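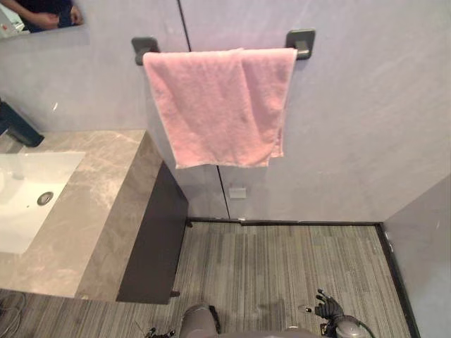

Search tickets, articles, error codes

Ticket: Bathroom fan controller resets at night
Product: Falla humidity controller, with Cutard duct fan
Opened by: Hoi-yan Liao
Status: Waiting for customer

Hello support,

I have a Falla controller in the bathroom of my apartment. It should start the fan when the humidity goes up and stop it after the run time, which I set to 900 seconds. Since March it does not keep this value. In the morning the display shows 601, and the fan runs too short.

What I did already:
– changed the run time by the buttons, then by the app. Same result.
– turned off the breaker for two minutes.
– cleaned the cover of the sensor with a dry cloth.

I did not open the unit.

Reply from support (Shih)

Thank you for the clear report. Please hold the Menu button until the firmware version appears, and write it to us. Please check also if "Night profile" is on. This profile has its own run time.

Hoi-yan Liao

The firmware is 2. Night profile was on, I did not know that it exists. I turned it off on Friday evening and set 900 again. In the morning the value was still 900, so this part is better.

But now I have a second question. The fan started at 4:40 a.m., when all of us were sleeping and the shower was not used. The log in the app says "trigger 700". I could not find this number in the manual.

Reply from support (Shih)

Code 700 is a scheduled start, not a humidity start. It comes usually from an old schedule that was saved in the Luria app before the update. Please open Schedules, delete all entries, and restart the controller from the menu.

Hoi-yan Liao

I found one entry there and deleted it – it had no name. I will watch the log for some nights and write again. Please keep the ticket open until then.

We use cookies to remember your login and language. Accept all | Settings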